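Rosalinda Policarpio had until noon to get the last of the folding done. The bus to Plemonance left at 12, and the fare was 2,000, which she had counted out in January and kept in a Cocco tin.

Lino Donati stood in the doorway of room 224.

"You're taking the jeans?" he said.

"It's cold there."

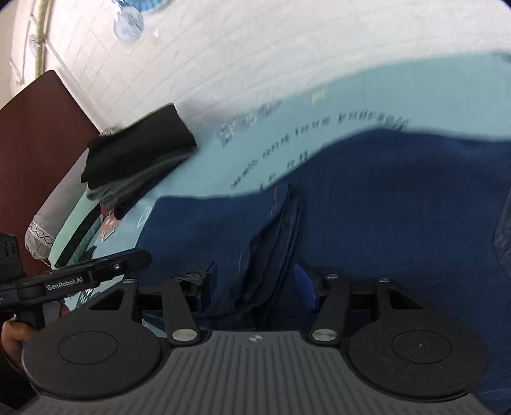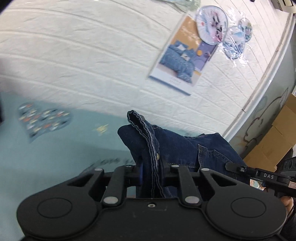
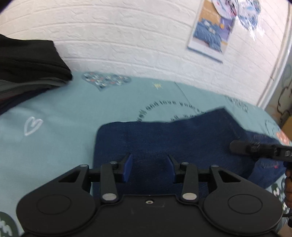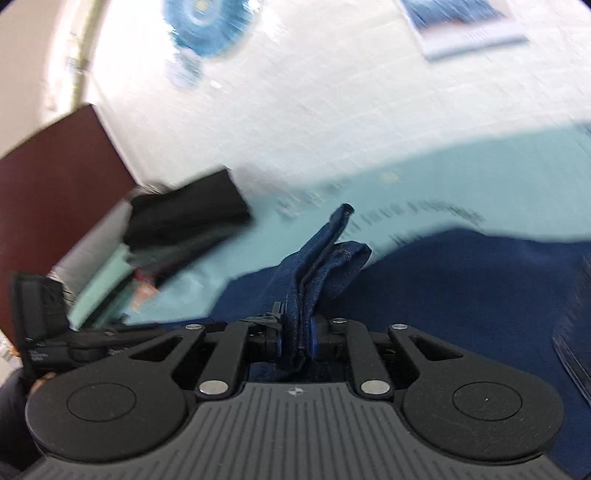

"You could leave a pair," he said. "For when you visit."

She thought about that. Her sister had left a coat in Batilano once and never gone back for it. The coat was still good – somebody at the Pikanby store wore it now.

"I'll leave the gray sweater," she said.

"It has a hole."

"Then you can fix it."

He went to look for thread. She sat down on the bed and waited for him.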